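Search this guide Go

Section 4: Clearing the room before you put the Mutwood shelf together

I know, I know – you want to open the box. Please do the floor first! I skipped this the first time and spent the evening hunting for a dowel under a chair.

1. Push chairs back to the walls. You want a clear patch you can kneel on, with space to turn the side panels over.

2. Pick up power strips and coil their cables. Mine always creeps back into the middle somehow.

CAUTION: Never lay a panel on top of a power strip, even for a minute.

3. Take plants and flower pots off any cabinet you plan to move (water in the drawers is no fun at all).

4. Empty the drawers if the cabinet has to travel more than a step or two. If it's staying put, leave them alone.
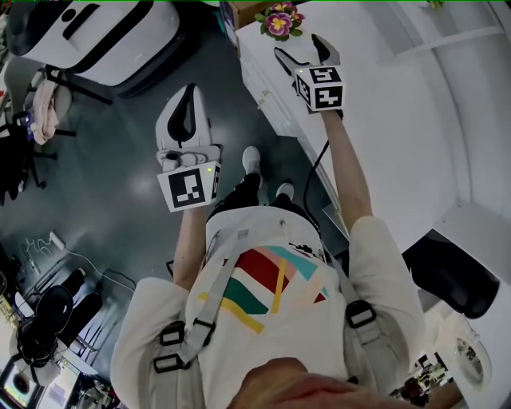
Fig. 6. Floor space in the middle, flowers still up on the white drawer cabinet.

5. Open the hardware bag over a tray. There should be 20 dowels and 12 screws, plus two brackets that look the same but aren't – the left one has a notch.

Note: Wear flat shoes with a decent grip. I've done this in socks and I don't recommend it.

6. Slide a blanket under the long panels before you start Section 5. Tile and bare floors scratch the finish fast.

Questions about this guide? Write to Tormod Rønning, Treromov | © Treromov | Back to top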